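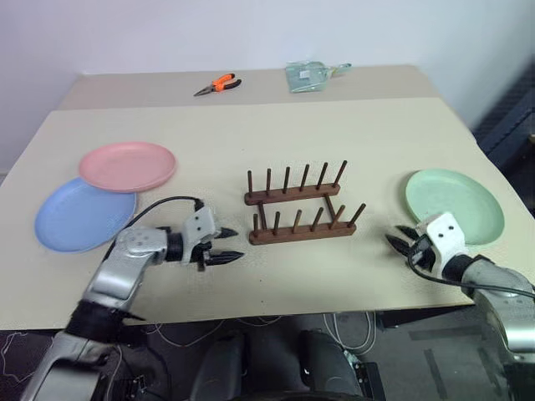 Does the Semside repair scheme keep anything out of landfill?
Carol Whitlock, second-year project report

The council flyer says the Semside repair scheme "diverts" 3000 items a year. I wanted to know where that number came from, and after a term of asking I still have doubts about it.

The scheme takes household goods at the Trolport depot on Friday mornings. Every item gets a paper docket. I was given the dockets for May and went through all 722 of them. The docket has a box for "received" and a box for "returned to owner", and the flyer's figure seems to be built from the first box only. A kettle that comes in, gets looked at and goes in the bin is still diverted, apparently. 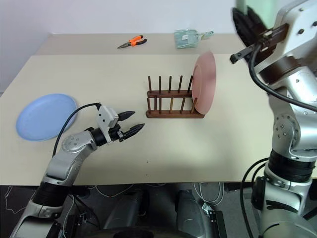 I also rang owners to ask if the item was still in use. Only 30 picked up, so I wouldn't hang much on this part. Of those, eight had already thrown the thing out or bought a new one. Several said they would have fixed it themselves anyway, or left it in the garage - neither of those is landfill avoided.

Papadopoulos (our set reading) argues that schemes like this change people's habits over time. Maybe so, but the chapter relies on surveys filled in at the counter, and people are polite at counters. I would want to see bin weights by street before and after, and the council doesn't collect them.

My supervisor thought I was being hard on a scheme with a tiny budget. Fair enough. I don't think it should close. I do think the flyer should say "items received" until somebody checks the second box.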